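Erkine House residents' meeting, 9th June
Notes by Ingeborg Strebel (my turn again, so please blame me for anything I've got down wrong)

Eleven of us in the common room, plus two who came for the biscuits and stayed. Apologies from flats 4 and 9. We started late as the door code had changed and half of us didn't have the new one. It's on the inside of the post cupboard now.

Last minutes
Read and agreed, with one change. I'd written that the bike rack was "finished" in February and it wasn't, it had only been delivered. It is up now, and it's very good!

Money
The house account stands at £1,386 after the window cleaning. We'd set aside 300 of that for the laundry room and I asked whether we could please spend it this time and stop carrying it over. General agreement. Flat 2 wanted it noted that the roof fund is separate and nobody is to touch it. Noted.

Baller, who do the boiler, have sent their quote for the yearly service. It's gone up a bit. We talked about getting another price from Pant, and flat 6 will ring them, though we all rather like the Baller man and he does turn up when he says he will. Flat 6 to report back by email.

Garden
The hedge on the car park side is too high and the hedge on the road side is too low, depending on who you ask. We went round this for a good twenty minutes (I did stop writing for some of it). In the end we said: trim the car park side to the top of the fence, leave the road side alone until autumn. The water butt leaks at the tap. Flat 11 has a spare tap and will fit it.

Sovcombe, the firm that cleans the stairs, have asked if they can come in the mornings. Fine with everybody except flat 8, who works nights, so they'll do the top landing last.

Laundry room
This was the big one, and I'd better own up that I put it on the list. The room has got into a state. There are odd socks on the windowsill that have been there so long they feel like part of the building, three boxes of powder with a dribble left in each, and no agreed place to put anybody's washing if the machine has finished and they haven't come down for it. We've all stood there wondering whether it's rude to move someone's towels. Decided: it isn't rude, as long as they go into a clean basket and not on the floor.

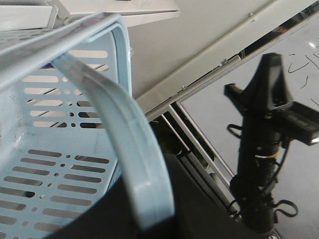
Baskets, then. I'd like us to settle on one sort and buy a few more, so that they belong to the room and don't wander upstairs. My own favourite is the light blue plastic kind, with slots and little round holes all through the sides, so things can air a bit if they have to wait. It's got a nice wide curved handle as well, and a thick rounded rim, which I find kinder on the fingers than the thin wire ones we used to have — those snagged two of my jumpers. Flat 3 would prefer canvas. Flat 10 said canvas goes musty, and we had a vote: seven for plastic, three for canvas, one didn't mind. I'll order four and write LAUNDRY ROOM on them in marker.

Also agreed: socks left unclaimed by the end of the month go to the rag bag. Powder to be kept in your own flat. Lint filter to be emptied after every load, and yes, that includes short ones. Flat 5 will make a new sign, a polite one this time.

Any other business
The key to the meter cupboard is missing. Please check your coat pockets. Flat 7 asked about a summer lunch and we all said yes — dishes to be sorted out by email, and I've already bagged the potato salad.

Next meeting will be in the common room as usual, date to follow once flat 4 is back from holiday. Flat 2 is doing the notes.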